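Hasteck Osden outdoor sweeper: review
3 July 2018

The Osden is a self-driving sweeper for yards, paths and forecourts. Hasteck sells it to schools, small factories and anyone else with more paving than staff. We hired one from Henriques at £205 a week and ran it for two weeks alongside our old Akness push sweeper. I wanted to know if it could take the morning sweep off our hands. It can take part of it.

It weighs 28 kg without the battery, so getting it up a step is a job for two people. The charger is a separate box and needs to be kept dry. Setting up means walking the machine once round the edge of the area with the handle folded out, then pressing the green button. Our first attempt failed halfway and the manual gave no clue why. The second one took.

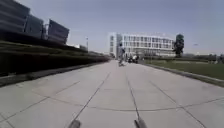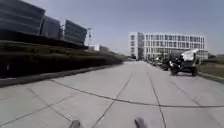
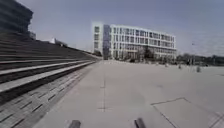 Sweeping in straight lines is what the Osden does best. On smooth concrete it picked up dust, sand and dry leaves about as well as the Akness, and it overlapped its passes neatly. Joints are another matter. Thin dark ones between big slabs, like those running off down the walkway in the first two pictures, gave it no trouble to drive over, but grit stayed in them and we had to go back with a stiff broom. Small units are worse. A strip like the dark grey one at the foot of the steps in the third picture has far more joints to the yard, and I would plan on doing that sort by hand. The steps themselves are beyond it, as they are beyond every wheeled sweeper I have tried.

Edges were fair. The side brush reaches to within 3 cm of a kerb and leaves a line of dirt there. Hasteck offers a longer brush, which we did not have.

People are handled cautiously. If someone walks in front it stops, waits, and sets off again when the way is clear. Somebody riding ahead on what looks like a skateboard, like the rider in the first picture, would stop it too, and at a busy hour all that stopping adds up. Our forecourt took twice as long at opening time as it did at six in the morning. Parked motorbikes it simply goes round, leaving a wide patch unswept.

Emptying the bin is still your job. So is picking up string, wet cardboard and drinks cans before it starts. The bin is small and the catch is stiff. Battery life was enough for our forecourt and the side path, with little to spare, and I would expect less in January.

Noise is low and the controls are plain. I would hire it again for a large, open, level site that is quiet early in the day. For a small yard with corners and bins, buy a push sweeper and keep the change.

Score: 3 out of 5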